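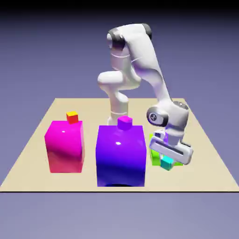
June, late, past eleven

Day two of the trial and I have a headache. Writing this fast before I forget which thing annoyed me in which order.

So. The Nirow kit. Olga Bustos forwarded me the trial login yesterday with one line, "tell me if we should pay for this," and then went on leave. Typical. What we'd be paying for is the simulator plus the task library plus support from Cekness, who resell it here. License is 221 a month per seat. Not terrible. Not nothing either, for a lab the size of ours.

Install was fine once I stopped following the guide. The guide is for the last version. It tells you to pick the arm from a menu that no longer exists – took me most of the morning to find out you set it in the config file now. Wrote to support, got an answer before lunch, polite, correct, no mention of fixing the guide. One point for Cekness, half a point off again.

Blocks task is the one I spent today on. Big cubes, small cubes, white arm. You give it an instruction, it's supposed to put the small cube on the big cube you named. Orange-red on the pink one, easy to say. Small magenta on the violet one. Then the cyan one for the green, and that's where I sat for hours. The instruction parser keeps wanting "blue" for cyan. Then it thinks I mean the big violet one, which does go blue toward the bottom, so fair enough I guess, but still. And "pink" could be the big cube or the little magenta one. You'd think whoever picked the colors would have tried typing them first.

Workaround: say "small" and "large" every single time. Fine for me. Not fine for students, they will type "put pink on purple" and go get coffee.

Good stuff, to be fair to it. Loads quick. Runs on my old laptop with the fan screaming but it runs. Reset button resets, all the way, no leftover junk from the last run. Logging is very good, best part of the package really. Joint positions, gripper state, the instruction text, all in one file with sane column names. I opened it in a spreadsheet and understood it right away. Can't say that about Fusier, which we had last year, where every log looked like somebody sat on the keyboard.

Grip physics I'm less sure of. On the default settings the small cubes slide when the fingers close off center. Could be realistic, could be a bad friction number. Changed it, got better, then one cube stuck to the finger pads like it was glued. Put it back. Need to ask what value they used for the demo video because it sure wasnt the default one.

Also the camera. It starts low and in front and the gripper covers the green cube nearly completly when it comes down over there. I want to see the fingers! There is a side view but it's in the paid tier, which I think is cheap of them. Put that in the notes for Olga in capital letters.

Ate crackers for dinner. Called mom back finally, she asked if the robot was nice.

Evening: tried the two sample policies. Pereyra is the small one, came with the kit, runs local. The other needs their server and the server was down for "maintenence" until after nine (their spelling, not mine. maybe mine). Pereyra does ok when I use the long wording. Gets lazy with the approach, comes in too low and shoves the big cube a little. Ran it 4 times with the same wording and it clipped the green one in 2 of them. Too few runs to say anything, I know, I know. Will leave a batch going overnight if the laptop doesn't cook itself.

The thing I can't tell yet is whether any of this carries over to the real arm downstairs. The sales page says yes in very large letters. No numbers anywhere. Asked support for numbers, and that one they haven't answered.

If I had to tell Olga tonight: one seat, one month, not the year plan. Get the side view or don't bother. Make them fix the guide. Write our own instruction list for the students so the color thing doesn't eat the first lab session.

Tomorrow –
friction value, ask again
batch results
the drawer task, havent even opened it
find out if the trial ends at midnight or at noon on the last day, the email says both
call the dentist

Laptop fan just got louder. Moved it off the blanket. Bed.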